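Wornness

The invitation said two o'clock and light refreshments, and my mother, who is seventy-eight and has never turned down a light refreshment, had her coat on by noon.

Boersma used to make dashboards in Stonder. My father worked there, and so did my aunt, and for one February so did I, until the foreman and I agreed that I was more of an indoor person, though the job was indoors. Now Boersma had something called the Nasavar Program, and the whole town was invited to come and meet it.

"Meet it," my mother said in the car. "Do I shake its hand?"

"I think they'd rather you didn't."

They gave us lanyards at the door. A young man in very clean boots welcomed us to the future of handling and asked us to stay behind the yellow tape. There was a good deal of yellow tape. My mother stood with the toes of her shoes exactly on it, as she used to stand at the counter of the bank.

Some of the robots were hanging up at the back with their legs dangling.

"Are those ones on a break?" she asked.

He said they were not in the current demonstration.

"So, yes," said my mother.

The one in the current demonstration was picking things up. It picked up a big black plastic panel and held it, and we all looked at it being held. Somebody clapped too soon and had to keep going by himself for a bit. The young man told us the hands were scored on a scale the company called Wornness, which ran from zero to 3000. A new pair of fingers was a zero. At nearly 2000 they were swapped out, no questions asked, on full support.

My mother held up her own right hand and studied the knuckles.

"What would you give that?"

He laughed, then saw that she was waiting.

"I'd have to check the chart," he said.

"My husband did thirty years on panels like that one. He could tell you which mould it came from by running his thumb down the edge. He couldn't do up a button at the end." She said this pleasantly, the way she'd mention rain. "Nobody had a chart."

The young man looked at his boots. To his credit he didn't say anything about the future. He asked what my father's name was, and she told him, and he wrote it on the back of his hand with a marker, I suppose for want of a better place.

We watched a while longer. My mother has watched a lot of people work, and she gave the machine the same attention she once gave the man who retiled our bathroom, which is to say that she found fault silently and stored it up.

"It's got a good grip," she said at last. "It doesn't feel along the edge, though."

"Maybe it doesn't need to."

"Your father didn't need to either."

Then she went to see about the sandwiches, which were egg, and which she scored, in the car, at 2000.

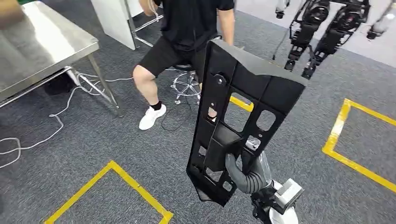
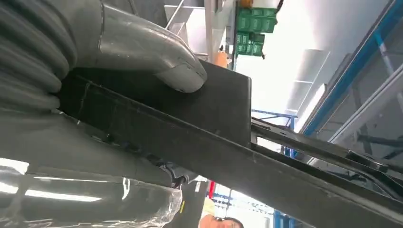 Black parts, grey fingers. Stonder, 28th June.

Comments (4)

Anonymous
My mum would have asked for the chart. Loved this.

Anonymous
Thirty years and the pension was a clock. The clock was good, I'll give them that.

Anonymous
Is Wornness a real measurement or did the writer make it up? Asking as someone with a thumb.

Anonymous
Egg sandwiches at an open day are never above 1500. Otherwise very true to life.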